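Chapter 5
Grip Faults and Lost Parts

A robot arm that stops is seldom dangerous. A robot arm that carries on after losing its part can be. This chapter deals with the second case, using the fault log of the Harkport cell, where soft foam pieces are handled between rigid fixtures. 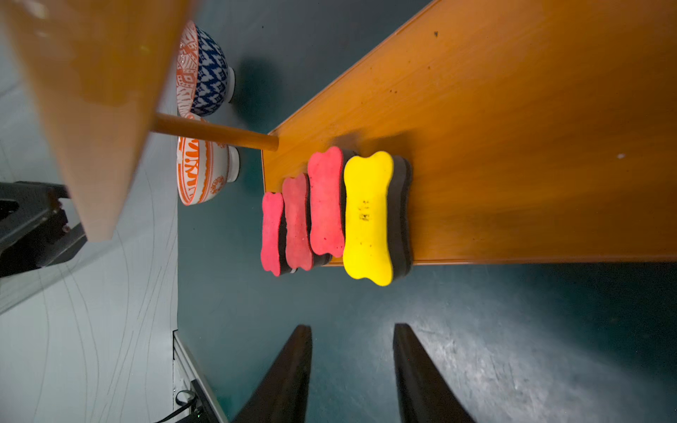
Figure 5.1 Wrist view of the gripper fingers and four bone-shaped foam pieces on an orange wooden board.

In June the cell logged 517 picks and 28 grip faults. Most were harmless: the fingers closed on air and the arm returned to its start position. In five cases, however, the controller reported a good grip when the fingers held nothing. Foam gives way under light pressure, and the force limit had been set too low to tell a squeezed part from friction in the finger drive.

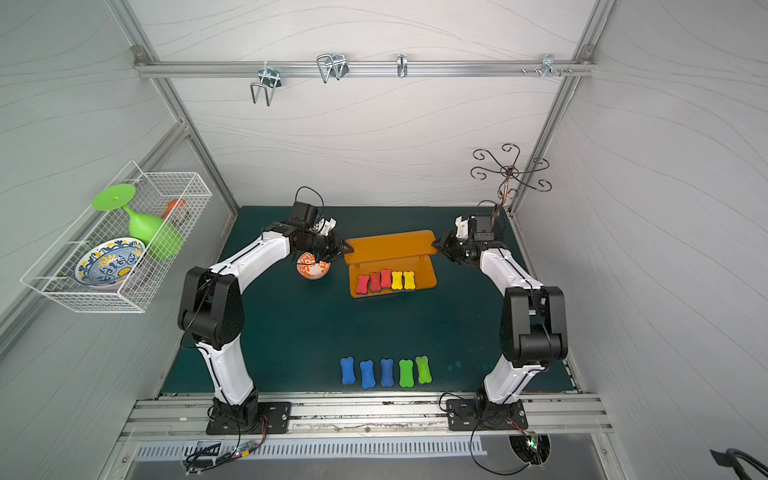 A second arm makes the fault more serious. If one arm reports a part that it does not hold, the other may be sent into space that is not clear – the Clekbridge collision, treated in Section 5.3, began in this way. Section 5.1 defines the terms used for grip faults, and Section 5.2 sets out how force limits are chosen and checked.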